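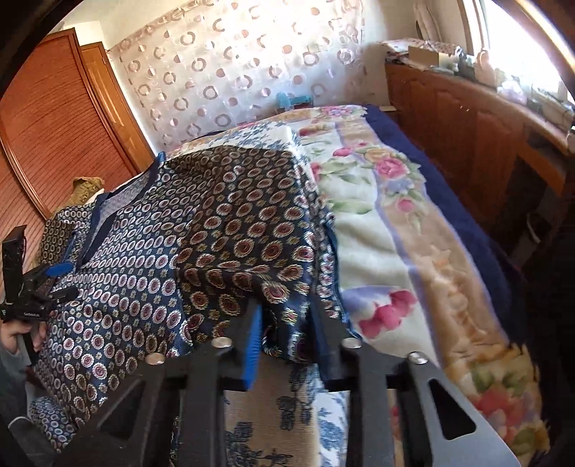

My hands already know how to fold a dress, one reader wrote in after our last issue, so why am I being paid by the clip to do it worse? She asked us to print the question and leave her name off, and we're glad to do both. Several others asked the same thing in fewer words.

## The gripper shifts at Gritonside

For anyone who missed the first notice: Gritonside, the housekeeping agency a good many of our members work for, has signed up to a program called Wakik. Housekeepers who opt in are given a pair of hand-held grippers and do part of their normal work with them. They fold clothes, make beds, clear tables. The grippers record how the jaws open and close and what is in front of them, and the recordings go to Berge, the company that wants to sell a home robot. The robot is supposed to learn from the recordings. The housekeepers are supposed to get a bonus.

We've now read the offer sheet twice and talked to members in both the north and south crews. Management's version is that this is extra money for work you'd be doing in any case. We don't think that holds up very well, and the folding is a good place to see why.

Take one long printed garment in a smooth, slightly shiny cloth, laid out across a bed with a sleeve over the side. By hand, you'd smooth it, bring the sleeves in, fold it up and reach for the next one before you'd noticed doing it. With a gripper in each hand you have two jaws where you used to have ten fingers. You pinch up a fold, it droops between the tips, and you decide whether to go on or let go and try for a better hold. You can't feel the cloth through a pad, and you can't run a flat palm over it. Members tell us slick fabric is the worst of the lot, followed by anything with a wide neck that won't lie flat.

It can be done. People get better at it fast, and a few of our members say they enjoy it (one called it the only part of the week that made her think). We're not going to tell them they're wrong. But it is slower, and slower is where the trouble starts.

### What the sheet says about pay

The bonus is $300. To get it, you need 300 accepted clips inside a single pay period. The sheet puts those two numbers side by side in large type, and it looks like a dollar a clip. It would be, if you were paid per clip. You aren't. A member who turns in one clip short of the target gets her ordinary wage and a thank-you message in the app.

The word doing the heavy lifting is "accepted." A clip can be turned down if the garment slides off the bed, if a hand comes in to help, if the task is left half done, or if somebody walks through talking. Nowhere does it say who makes that call or how soon you hear. One member found out at the end of her second week that a whole morning had been rejected. She asked what was wrong with it and was told to review the guidelines, which she had open in front of her at the time.

Then there's the room time. Gritonside still expects a bedroom done in the same number of minutes, grippers or no grippers. We asked about this directly and were told that supervisors "have discretion." We've had discretion before. It usually means the answer depends on who is on shift and how the morning is going.

### What happens to the job

Management likes to say that no robot is taking anybody's place at Gritonside, and for this season we believe them. From what we've heard of the Berge machine, it isn't ready to be left alone with a laundry basket. Anyone who has folded a fitted sheet can guess why.

Our worry is nearer than that. Look at what has already changed without any robot in the building. Part of a housekeeper's shift is now measured clip by clip. There's a leaderboard, which members did not ask for. Two crews that used to swap rooms when someone had a sore back have stopped swapping, as a swapped room may cost you clips. And the people with the most years in, who are the best at this work, are finding that their scores are no better than a beginner's. A lot of what they know is in their fingertips, and the grippers don't have any.

That last point bothers us more than the money. If the record of how the work is done leaves out the skilled part, sooner or later someone with a spreadsheet will decide the skilled part was never there. We have seen it with the cleaning carts and we saw it with the route software. First the job is written down in a thinner form than it really has, then it's paid according to what was written down.

Maybe we're too gloomy. Berge's people did come out to the Mallell depot in April and they were polite, and they answered more questions than we expected. They said the recordings aren't used to rate staff. We asked for that in writing. We're still asking.

There is also the matter of other people's bedrooms. Our members work in homes, and homes are full of things: what's on the window ledge, what's hanging by the wardrobe, the quilt somebody's aunt gave them. Gritonside says every client in the program has signed a consent form. Members have told us that clients sometimes seem surprised to see the grippers come out of the bag. A housekeeper shouldn't be the one explaining the form in the doorway, and if that happens to you, you are within your rights to put the grippers away and do the room by hand.

### What we're asking for

The draft letter goes to Gritonside on 12th April. It asks for:

- Pay by the hour for all time spent using the grippers, accepted or not
- A reason, in plain words, for every rejected clip
- Longer room times on gripper shifts, written into the schedule
- No leaderboard
- A signed statement that clips and scores will not be used in reviews, raises or layoffs
- A client contact at the office for consent questions
- The right to opt out at any point without losing hours

We left out a demand that the program be stopped. There was an argument over that, and it isn't settled. Some members want it gone. Others are counting on the bonus and told us so pretty sharply. The letter as drafted is what both sides could live with.

Copies are on the board at the Mallell depot, next to the sign-in sheet. Write your changes on the copy itself, in pen, and put your initials if you're willing. If you've had clips rejected, please hang on to the message and note what you were folding. Sore wrists and thumbs should go in the accident book the same day, even if they seem minor, and even if your supervisor says it's only the getting-used-to-it stage.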